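Hareck moves drive removal to a robot cell

Hareck, the computer refurbishing firm, has moved the removal of hard drives from used desktop towers to a robot arm at its Mastura site. The cell went live in October and runs 2 shifts. Towers are laid on their side with the panel off, and the arm works from above.
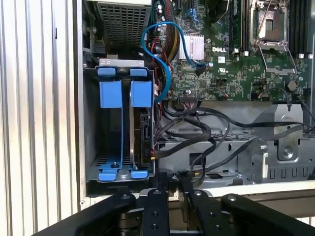 Drive removal was previously a hand job shared by 8 bench technicians. It is repetitive, and the clips on older carriers are stiff. Under the new plan the technicians keep panel removal, cable work and final inspection, and each shift assigns one of them to the cell as operator.
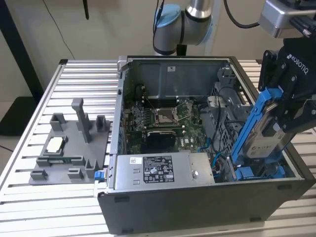 Operator training takes 14 hours and was written by Ľubica Mikuš, process engineer at the site. It covers stopping and restarting the arm, gripper checks, and the log entry required when a carrier has to be taken out by hand. Pay grades for trained operators are still under discussion. "The bench people know where a case will give trouble," Mikuš said. "The first version of the program came out of their notes."
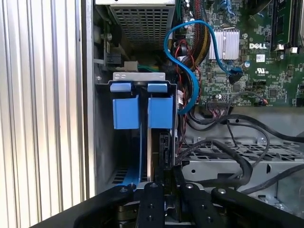

Gripper at the drive cage of a Dell tower, with two blue carrier clips in place.

Cable routing remains the main limit. Integrator Oneo set the approach path, and any tower that falls outside it goes back to a bench - the operator makes that call.

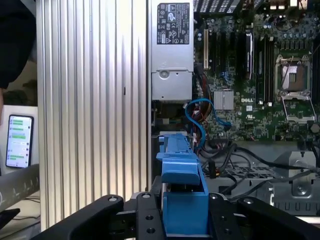 Data handling rules have not changed. Every drive is still scanned and signed for by a person before it goes to the wipe station. The blue plastic carrier held in the jaws is logged as a separate part, and reusable carriers go back into stock. Site manager Arne Engelhardt said no bench positions will be cut this year. A second cell is planned for the firm's Chung building.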